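Viewer Petitions and the Renewal of Short-Run Television Drama

Nataša Stoyanova and Nassoro Swai
Final project report, Media Audiences
Submitted August 27, 2021

1. Purpose

This report examines whether organized viewer campaigns change the way a cancelled drama is discussed by the people who watched it. It does not try to show that campaigns cause renewals. The number of renewed programs is too small for that, and broadcasters seldom publish their reasons.

Two programs were chosen. Illitz, a mountain rescue drama, ended after one season of seven episodes. Nandow, a legal comedy, was cancelled after its second season and later picked up by a streaming service for a third. Both had an active message board at the time of cancellation, and both boards were still readable when we began.

2. Material

We collected 3,005 posts from the two boards. Posts made up only of a quotation, a link or a signature were removed, as were duplicates created when the Nandow board changed software. Of the posts that remained, 1,045 mentioned the cancellation directly, and these form the working sample.

Usernames were replaced with codes before reading. Private sections of the boards were not used. A small number of threads on the Illitz board had lost their opening post, and in those cases the topic was taken from the thread title.

3. Coding

Each post in the sample was given one main code: grief, blame, campaign, speculation or replacement. The last code covers posts in which a viewer recommends another program to fill the gap. Where a post fitted two codes, the one taking up more of the text was used.

Both authors coded the first batch separately and compared results. Most disagreements were between blame and speculation. A post saying the network had moved the show to a bad time slot could be read as either. We settled on blame if a person or company was named as responsible, and speculation otherwise. The first batch was then recoded under this rule.
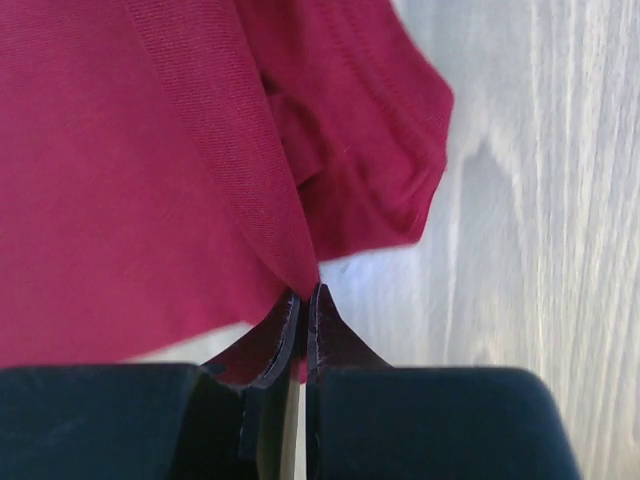
The remaining posts were divided by board. Swai coded Illitz and Stoyanova coded Nandow. We recognize that this division means a difference between the boards could partly be a difference between coders, and a sample of each was exchanged at the end as a check.

4. Findings

Campaign posts were more common on the Nandow board and continued until the third season was announced. On the Illitz board they stopped early. Replacement posts then took over, and many pointed to Mercado, a police drama with one of the same lead actors. Viewers who moved to Mercado often kept posting on the Illitz board, comparing the two programs episode by episode.

Grief posts behaved differently than expected. We had assumed they would cluster near the cancellation, but they returned on both boards whenever a repeat was shown. Posts about the final Illitz episode, which closes with the rescue team cut off at Toduvthorpe, were coded as grief in 19 cases and as speculation in nearly all others.

Blame was present throughout and changed little in tone. After Nandow was picked up, the original broadcaster was still criticized, mainly over the delay in releasing the second season on disc.

5. Limits

Message boards attract committed viewers, and the results should not be applied to the general audience. Deleted posts could not be recovered. The streaming release of Nandow also brought in new members whose first contact with the program came after the cancellation, and the board gives no reliable way to separate them from earlier viewers.

6. Further work

A follow-up could code the replies to replacement posts, which we left out for reasons of time. The coding sheet and the revised rule for blame and speculation are in Appendix A.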